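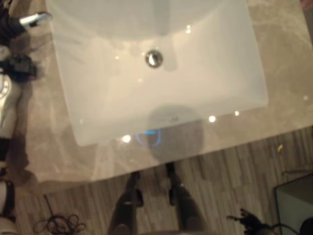 ## Section 4: Setting Up at the Sink Station

Grusum Robotics Club, student handbook. Maintained by Algirdas Rebane. Replaces the August version, which claimed this station could be ready in 15 minutes. I have never seen a team do it in under 60, and I've stopped believing the ones who say they have.

### 4.1 Before the robot goes near the counter

1. Read the Braneck task sheet for the day. "Wipe the basin" and "wipe the counter" are scored separately, and teams mix them up every season.
2. Check that the faucet is fully off. Put your own hand under it. A teammate saying "it's off" doesn't count.
3. Dry the basin and the stone around it with a towel.
4. Lay every cable where neither foot can reach it. Then walk the path yourself.

**Caution:** The cable guide that came in the Vavora kit says a coil on the floor is fine if it is "out of the immediate work area." I don't buy it. The work area moves when the robot shifts its weight.

### 4.2 Positioning

1. Bring the robot up to the front edge of the counter with the stop button in someone's hand. That person does nothing else.
2. Set the feet apart, both flat on the floor.
3. Raise the arms one at a time, at 15 percent speed. Watch the elbow clearance over the counter edge.
4. Stop with the gripper above the stone. Do not start over the basin.
5. Tilt the head down until the whole drain is in view.

**Note:** The Sithole software will show a green "Pose OK" at this point. It means the joints reached their targets. It does not mean the robot is standing in the right place, and last season's team found that out with a gripper against the faucet.

### 4.3 Vision check

A glossy white basin is a bad thing to point a camera at. You'll get highlights from the ceiling lights, and the robot's own head can reflect in it, ring light included.

1. Run the basin detector with the arms still.
2. If it reports an object in an empty basin, look for a reflection first. Move the head slightly and run it again. A false object will usually shift.
3. Do not lower the confidence threshold below 70 to make a result look better. I check the logs.
4. Save the result, including the bad ones.

The detector was trained on 1,000 images, and we're told that's plenty. Maybe. Ask how many of them had a shiny sink in them before you quote that number in your report.

### 4.4 First motion

1. Call out "moving" and wait for the person on the stop button to answer.
2. Run the reach once with no sponge.
3. If the arm hesitates over the rim, press stop and go back to 4.2. Restarting the program from the laptop hasn't fixed this yet.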